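Zornano two-arm bench cell: long-term review

Rating: 3 out of 5
Posted 25th June

I run the packing room at Vasylenko, where we put together craft and office sets for other companies to sell. Cups, markers, pencils, little cards. In September the owners bought a Zornano cell through Drarkeck, and I have been asked often enough what I think of it that I may as well write it down.

The sales pitch was that the arms would take over the dull part of kitting. One person would look after the cell and everybody else would move to "higher value tasks." I have worked in this building long enough to ask what those tasks are. I'm still asking.

Setup took four days. The arms themselves are well made and I have no complaint about the hardware. Teaching it a new item is another matter. Our simplest job is a marker and a paper cup, and we spent most of a week on that alone.

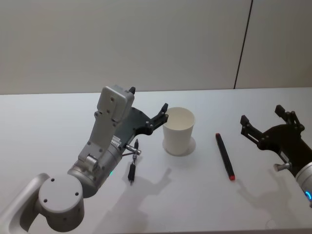
Cup and marker on the bench, left gripper close to the cup.

The brochure promises 500 sets a shift. Our best shift so far was 363, and that was with Khrystyna Hladun standing by all day to reset things. She used to pack by hand at a bench with two other people and talk while she worked. Now she watches a status light. Her pay went up a little, her back is better, and she says the day feels twice as long. I would put that in the brochure too.

Paper cups are fussy because they are light. Grip settings matter a lot, and the menu for changing them is buried three screens down. Support from Drarkeck was polite and slow.
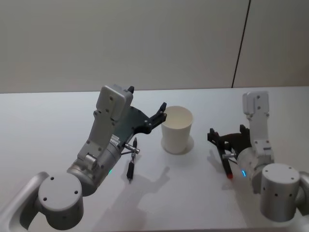

Vsevolod Stasiv disagrees with me on most of this. He says the hand line was wearing people out, that two of his crew had wrist trouble every winter, and that I'm comparing a machine in its first year with packers who had ten years of practice. He would buy it again. He also wants the daily target taken off the wall, and on that we agree.

What bothers me more is who gets to learn the thing. Training was offered to 3 people and all of them were on the day shift. The evening crew got a laminated sheet. If a company is going to say that jobs will change and won't disappear, the people whose jobs are changing need the training first, on paid time.

We also looked at the Mondov cell, which costs less but would have needed a bigger bench than we have room for.

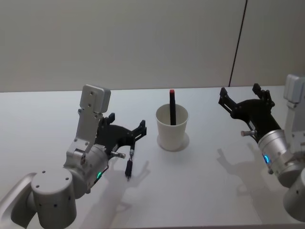
Did anyone lose their job over it?
None of the permanent staff did, but the temp contracts we normally sign before the holidays were not renewed, and management doesn't count those.

Good: solid build, quiet, easier on the wrists.
Bad: slow to teach, menus, thin training, output well short of the claim.

I'd ask for a trial on your own products before signing anything, and have the people who pack them in the room when you do it.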